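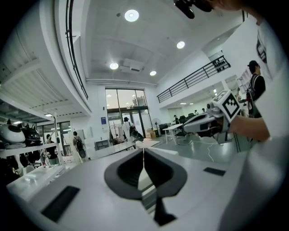
White T-shirt and two hand-held grippers.

About Sastton

Hello! I'm Alfredo Rivera and I run Sastton, a heat pump and home battery firm in Grustonville. I started it, I still do most of the surveys, and if you ring before breakfast it'll be me who picks up (possibly with toast in hand, sorry in advance).

I'm a heating engineer by trade. I spent years putting in gas boilers, and I was good at it, and I still have a soft spot for a tidy boiler cupboard. Then a customer out on the Sarmiento road asked me to look at a heat pump another firm had fitted for her. The house was freezing and the bills were awful. She'd been told it was the pump's fault, or the weather's, or hers for opening windows. I went round with my tape measure and a notebook and worked out how much heat each room needed, and the radiators in the front room were tiny. Lovely old things, but they could never have done the job at the temperature a heat pump likes to run at. We swapped them, turned the flow temperature down, left the pump exactly where it was, and she rang me the following week to say she'd been sitting in the front room in her socks.

I was hooked after that! I went off and did my training, came home full of opinions, bored my whole family with them, and opened Sastton that August with a second-hand van and a very large box of pipe clips that I am still working through.

What we do

Mostly air source heat pumps, in houses that people already live in. New builds are nice and easy but we don't see many of them round here. Grustonville is terraces, semis and a lot of stone cottages that have been knocked about and extended by every owner since they were built, so no two jobs come out the same. I like that part. I once found a radiator behind a fitted wardrobe, happily heating somebody's winter coats.

We also fit home batteries, usually for people who have solar panels on the roof already and are fed up with sending all their electricity off to the grid at lunchtime and buying it back at teatime. We don't fit the panels ourselves. I'm no good on roofs and I'd sooner you had someone who enjoys them. If you need panels as well, I can tell you who to ask, and I don't take a penny for passing your name on.

And we look after systems that other people have put in, like the one on the Sarmiento road. If you've got a heat pump that's noisy or costing you more than you were promised, do get in touch before you give up on it. Quite often the kit is fine and it's the settings that want an afternoon's attention.

How a job goes

You ring or write, and we have a chat. I'll ask how old the house is, what you heat it with now, and whether there's a room everyone avoids in January (there nearly always is).

Then I come and do a proper survey. It takes me 3 hours in most houses and I go into every room, including the one you've shoved all the mess into. Please don't tidy up for me. I measure walls, windows, floors and radiators, I look in the loft, and I have a good look at your hot water cylinder or at the place where one might go. I'm very fond of tea, milk no sugar, but it isn't a condition.

After that you get a written design with the heat loss for each room, the radiators I'd change and the ones I'd leave well alone, where the outdoor unit would sit, and the price. One price, with the electrical work in it. If I think you should spend your money on loft insulation first and come back to me next year, I'll put that in writing too. I've talked myself out of a fair few jobs like that, and plenty of those people did come back, so I can't complain.

The fitting usually takes us a few days. We'll have the floorboards up in places and there will be a stretch with no heating, so we try to book older customers and families with babies into the warmer months. We put dust sheets down, we hoover at the end of every day, and we take the old boiler away with us.

I then come back after 2 weeks to see how you're getting on. This is my favourite visit. You've lived with it by then and you know what's bugging you, so we go through the controls together and fix whatever wants fixing. I go round again once you've had a proper cold snap.

The Flomov

People ask about this one a lot, so I'd better put it on the page. The Flomov is our own control box. It's a small plain thing that goes on the wall by the cylinder, and it tells the heat pump and the battery what each other is up to, so that your hot water gets made when the electricity is cheap or when the sun's out. I built the first one on my kitchen table for my own house because I was tired of getting up to fiddle with timers, and then my sister wanted one, and then her neighbour did.

It has a dial and 2 buttons. You can have the app if you like apps. Plenty of our customers don't, and theirs works just the same with the dial. We've got 40 of them running in homes in and around Grustonville now, and I'm still making small changes to the way it handles very frosty mornings. If you have one and it does something daft, tell me! I'd much sooner hear about it.

What we're like to deal with

We're a small team and we plan to stay that way for a while. It does mean there can be a wait, especially in autumn when everybody switches their heating on and remembers they don't like it. I'll always give you a real date, and if the date has to move I'll ring you myself.

We don't knock on doors or ring people up out of the blue. If anyone does and says they're from Sastton, they aren't, and I'd be grateful if you'd let me know.

I won't promise you a figure for what you'll save before I've seen the house. It depends what you burn now, what tariff you're on, how warm you like it and how many teenagers you've got in the shower. Once the survey's done I can show you the sums and we can argue about them over the kitchen table.

Come and say hello

The workshop is at the far end of Sarmiento Yard, past the tyre place, blue door. There's a heat pump running outside it so you can stand next to one and hear how loud it is for yourself (people nearly always ask me if it's switched on). Inside I've got a battery on the wall, a Flomov with its lid off, and a cutaway cylinder that children love for some reason. Drop in whenever the van's outside, or use the contact form and I'll ring you back, usually in the evening once I've washed my hands.

Alfredo

Page last updated June 19, 2018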